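The Case for Tap Water at Small Sports Halls

Every November the hall operators in our district renew their supply agreements, and every November bottled water goes through without discussion. Cleaning chemicals get discussed. Floor wax gets discussed at length. Water is a line on page two, and the line grows a little each year.

I schedule maintenance for three indoor halls, including the one at Brokton, and I have come to think the line should be struck out. My reasons are mostly mechanical and financial. The environmental argument is well known and I will leave it to people who make it better.

Start with quantities. The Brokton hall went through 3,000 half-liter bottles last season, counting league nights, the junior program and the two weekend tournaments. They arrive on pallets and are stored in what was designed as a first aid room. The first aid cabinet now hangs in the corridor, behind a door that opens against it. A pallet of water is heavy and does not like to be moved, and the room has a vinyl floor laid for foot traffic. It has already dented in two places along the wall.

Then there is cooling. The two glass-front refrigerators in the lobby run all day, including the days when the hall is closed, and the older one has a door gasket that no longer seals along the bottom edge. A display refrigerator with a bad gasket pulls in humid air, the evaporator ices over, and the compressor runs longer to do less. I have replaced that gasket once. The replacement did not fit well either, because the door itself has sagged on its hinges. The lobby is also the warmest room in the building, in part because two refrigerators are rejecting heat into it.

Compare this with a wall-mounted bottle filler. It needs a cold supply, a drain, a grounded outlet if it is chilled, and a filter change at the interval printed on the cartridge. The Tunstall hall has had one for 11 months. It sits on the wall shared with the restrooms, so the pipe run was short and the plumber was finished before lunch. The filter has been changed once. I have no other entries for it in the log.

The usual objection is pressure and flow. People remember the old drinking fountains, with their weak arc of lukewarm water, and assume a filler will be the same. It need not be. Most complaints about slow fillers come down to a clogged inlet strainer, a supply valve left half open, or a cartridge well past its date. All of these can be checked with a wrench and a bucket. If the building's static pressure is low, it will be low at the showers too, and that ought to be fixed on its own account.

The second objection is taste. I take this one more seriously, since old buildings have old pipe. A line that has stood all weekend will taste of the line on Monday. The remedy is to flush it before opening, which takes a few minutes and can be added to the morning checklist next to the lights and the ventilation. Where there is any doubt about the pipe material, have the water tested at the outlet you intend to use. A test at the street tells you little about the last stretch of pipe in your own wall.

The third objection is revenue, and it was put to me most clearly by Roland Holroyd, who keeps the books at Brokton. Bottles are sold at the counter and the margin is real. He is right that the margin is real. I disagree with him about its size. His figure takes the counter price and subtracts the purchase price. It leaves out the electricity for two refrigerators, the service calls, the extra waste pickup during tournaments, and the staff time spent carrying cases from one end of the building to the other. When I added those in, using his own invoices for everything except the labor, what remained was roughly a fifth of the figure he started with. He has since questioned my labor rate, and I have agreed to lower it. The result moved very little.
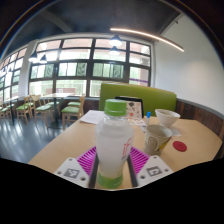
Visiting teams are the harder case. A team that has traveled for two hours may arrive without anything to fill, and it is unreasonable to send players onto the court with nothing to drink. Solange Cavalcanti, who coached at Tunstall before the filler went in, wanted a case of 18 bottles kept behind the desk for exactly this purpose. I think that is sensible. One case needs no pallet, no contract and no glass-front refrigerator. It can be bought at a grocery store when the last one runs out.

Some halls will be tied into a sponsorship. Prosport, our equipment supplier, bundles drinks with its scoreboard lease, and the discount on the lease depends on a minimum drinks order. I would advise anyone looking at such an offer to ask for the two prices separately and in writing. We asked, and the scoreboard alone was cheaper than we had been led to expect. The minimum order was also larger than anything we could have sold outside of tournament weekends.

My recommendation for Brokton is therefore limited. Install one chilled filler on the restroom wall, at a height that suits the juniors. Retire the older refrigerator now and the newer one when it next needs a service call. Keep a case behind the desk. Move the first aid cabinet back into its room, and patch the vinyl before the dents open at the seam.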